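Nilside Shared Workshop
Tips for Members: Building and Using a Pair of Hand-Held Grippers

Revised August 2022

These notes are intended for members who are building the hand-held gripper pair in the shared workshop or at home. They supplement the printed build sheet and do not replace it. Members who have not yet completed the bench induction should do so before using the drill press or the heat gun.

The project consists of two matching grippers, each held in one hand and worked by the fingers, with a printed marker cube fixed to the top. The cubes allow the tracking software to work out where each hand is as the user picks up and sets down ordinary objects. The recordings are later used to teach the Worku arm on the main bench to carry out the same task.

Before starting

Check the parts bag against the list on the inside of the lid. Screws of similar length are easily confused, and the longer ones will split the handle if used on the trigger side. Put each size in its own jar lid or egg cup and label it with masking tape. A muffin tin serves very well for this at home.

Read the build sheet to the end once. Steps 4 and 9 must be done in the order shown, as the trigger spring cannot be fitted after the handle is closed.

Printing the handles

Dry the filament overnight if the spool has been open on the shelf. Damp filament leaves a rough surface inside the finger channel, and the trigger will drag. Members without a filament dryer may keep the spool in a lidded storage box with a tub of moisture absorber from the hardware store.

Print both handles from the same spool and with the same settings. Set the infill at 20 percent. A higher figure adds weight at the front of the gripper and tires the wrist during long sessions.

Remove support material with flush cutters first and a craft knife second. Cut away from the hand. Clear the finger channel with a small round file, and stop as soon as the trigger slides under its own weight. Too much filing produces side play that cannot be corrected except by printing the part again.

Making the marker cubes

The marker sheets should be printed on plain matte paper. Glossy paper and clear tape both reflect the overhead lights, and a marker with a bright patch across it will not be read.

Cut the squares with a steel rule and a sharp blade on the cutting mat. Leave the white border in place on every side. It is part of the marker, and trimming it off is the most common fault seen at the help desk.

Apply a thin, even coat of glue stick to the cube face and press the paper down from the center outward with a soft cloth. Liquid glue wrinkles the paper. Allow the cube to rest under a heavy book before handling it.

Each face has its own pattern, and each has a correct way up. Mark the top of every square lightly in pencil on the back before cutting. Kiros Weldu keeps a finished cube in the cabinet beside the laser cutter, and members are welcome to compare theirs with it.

If a face becomes dirty, wipe it with a dry cloth. Do not use window cleaner. A face that is scuffed or lifting at the corner should be replaced, and the calibration repeated.

Fitting the cables

Leave a generous loop where the cable enters the handle, and secure it with a small cable tie. The tie should hold the outer jacket firmly without crushing it. Trim the tail flush, as a cut tie left proud will scratch the hand.

Cables should leave the gripper downward, away from the cube. A cable that passes in front of a marker will interrupt the tracking at the point when the hand turns, and the gap is often not noticed until the recording is played back.

Label both ends of each cable "L" or "R" with colored tape. The two sides are wired alike and will work if exchanged, but the recording will then show the left hand doing the work of the right.

For wrist straps, choose the kind with a hook-and-loop closure. Fasten the strap snugly enough that it does not slide, and loosen it between takes.

Calibration

Calibrate after any change to a cube, a cable or a handle. Open and close each gripper slowly through its full travel, then hold it fully closed until the reading settles. Write the closed value on a strip of tape on the handle. On the first Jesholm pair the left side read 1059, and a later reading that differs by much is usually a sign that the trigger screw has worked loose.

Keep the calibration file in the shared folder under the member's own name. Files saved to the desktop of the workshop computer are deleted at the end of the month.

Setting up a practice area

Practice may be carried out at a table or on the floor. The floor allows a longer reach and is often easier to clear. Sweep it first, as grit lodges in the finger pads and is hard to remove.

Choose two or three household items of different shapes. A small box is suitable for early practice because it offers flat sides to grip. A glass or jar is more demanding: the fingers must close evenly, and clear material is difficult to judge for depth. Members who are new to the grippers should use a plastic tumbler until they are confident.

When working from a chair, lock the casters or set the chair against something solid. Lower the seat so that the objects can be reached with the back supported and the elbows slightly bent. Keep both feet tucked back and clear of the cables.

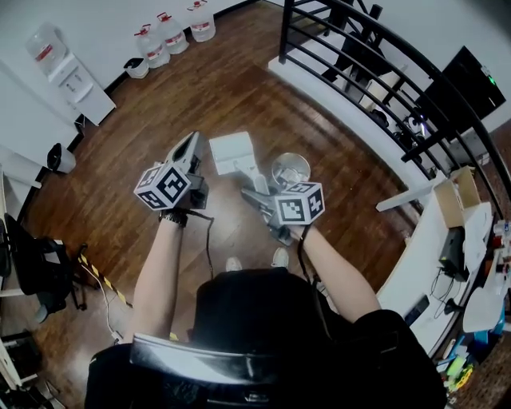 Begin each take with both grippers held apart, open and still. Move one hand at a time until the motion is familiar. Quick movements blur the markers, and a steady pace gives a better recording than a fast one. Lift the object fully clear before carrying it, and open the fingers only when it is resting on the surface.

Long takes are of little use. It is better to record a single task from start to finish, stop, and reset the objects by hand. If an object is dropped, complete the take and note it in the log; do not delete the file. The Brudport members, who share our recordings, have asked for these to be kept.

Cables, floors and trip hazards

Run any cable that must cross the floor along a wall where possible. Where it must cross a walkway, tape it down along its whole length. Use floor tape that lifts cleanly, and pull it up slowly at a low angle when finished. Residue can be removed from sealed wood with a little cooking oil on a paper towel, followed by a damp cloth with dish soap.

Do not leave grippers hanging from a table by their cables. The weight pulls on the solder joints inside the handle, and repairs require the handle to be cut open.

Drinks are to be kept on a separate surface from electronics. Fill cups at the dispenser and carry them with a lid.

Care and storage

Wipe the finger pads with a cloth dampened with water and a drop of dish soap, then allow them to dry in the open air. Rubbing alcohol hardens the pads over time. Replacement pads may be cut from the non-slip matting sold for kitchen drawers, fixed with double-sided tape.

Coil cables in wide loops and secure them with a strip of hook-and-loop tape. Tight coils around the handle will in time break the wire where it enters the grip.

Store each pair in its own box with the cubes facing upward and nothing resting on them. A folded dish towel between the two grippers prevents rubbing. Boxes left at the workshop belong on shelf 108, with the member's name on the short side.

Printed parts should not be left in a parked car in warm weather. The handles will soften and twist, and the cubes will no longer sit square.

Spare springs, screws and marker sheets are held in the drawer under the cutting mat. Please enter what is taken on the sheet inside the drawer. The next order will be placed in November.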